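Packing questions, answered

I get the same handful of questions every time I put up a post about bags and parcels, so I've gathered them on one page. Have a nose through before you email!

Do you use boxes or bags?
Bags, nearly always. Plain brown paper ones with a wide mouth, from Vanhove in Brernport. I buy them in packs of 100 and they fold flat behind the door, which suits my tiny back room.

Doesn't the top get crumpled?
Yes, and I don't mind a bit. Once you've been in and out a few times the rim goes soft and it's easier to reach inside. If you want a crisp edge, fold it over twice before you start.

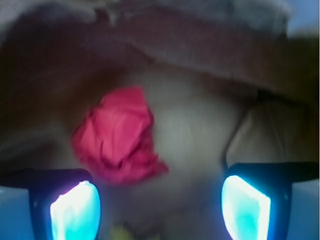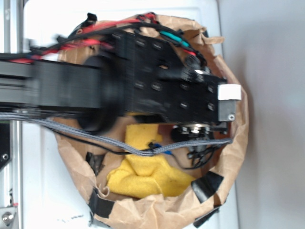

What goes in first?
Soft and pale things at the bottom, hard things in the middle, anything light and squashy last (scrunched tissue, ribbons, odd bits of fabric). Noman Bhutto wrote in to say he does it the other way up and has never had a breakage - fair enough, Noman, but I'm sticking with mine.

Will coloured tissue stain?
The cheap red sort can if it gets damp. I switched to Flandier tissue in September and I've had no trouble so far, though I still keep it away from white wool.

Can I use the bags again?
Please do! I get 2 or 3 goes out of each one, then it goes in with the recycling.

Do you sell the bags?
No, sorry. Nultow has a shop that does smaller packs if 100 is far too many for you.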